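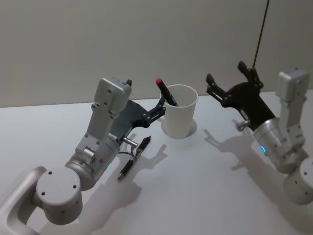
White table, September: paper cup with the red-capped marker in it, black pen on the tabletop.

Started a little after two with a mug of tea and every intention of being quick, so naturally I have spent most of the afternoon thinking about pens. I had meant to write up the label trials for Westham, but I couldn't find anything to write them up with, and one thing led to another (as it does in this room!).

The question for the new bench is where the pens should live. At the old place we had the heavy desk tidy from Vikia, the one with all the compartments, and it was a lovely thing, but it filled up with paper clips and dead batteries within a month and you had to dig for a pen every time. Afshin Parsa has been arguing for plain paper cups ever since, and I have come round to him more than I expected. You can put one wherever you happen to be working, and when it gets inky you throw it away and take another off the stack.
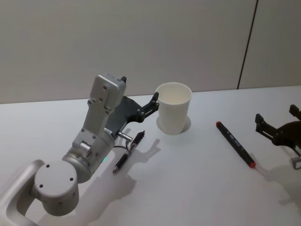

My worry is weight. A paper cup on its own weighs next to nothing, and a fat marker leaning on the rim puts all its weight up high on one side. I'd like to try a spoonful of dry rice in the bottom, or a couple of old washers from the Vörös drawer, and see whether that makes it steadier without making it a nuisance to move. Afshin thinks the washers will rattle and annoy everyone – he is probably right, so rice first.

Then there is the matter of which way up. I was brought up to store markers cap down so the ink stays at the tip, and ballpoints any way you like. The sheet that came with the Desis order says flat is best for markers, which would put an end to cups altogether, so I am choosing to read that as advice for the cupboard. For a pen in daily use I can't believe an afternoon standing up does it much harm.
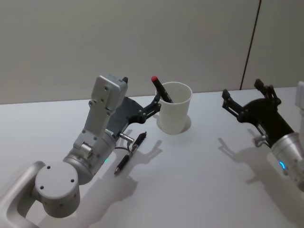

Caps are the other thing. Please, everyone, push them on until they click. I went through the big box before lunch and tried each marker on scrap card, and 8 of them gave nothing but a pale scratch. The box held 60 when it was new, so that is a sad number to lose to loose caps. I've put the dry ones in a bag by the door in case anybody wants the barrels.

Still to do: find the rice, ask Afshin how many cups are left in the stack, and write up the Westham labels, which I have now put off until tomorrow morning. If you borrow a pen from the white table in the meantime, put it back in the cup when you've finished with it.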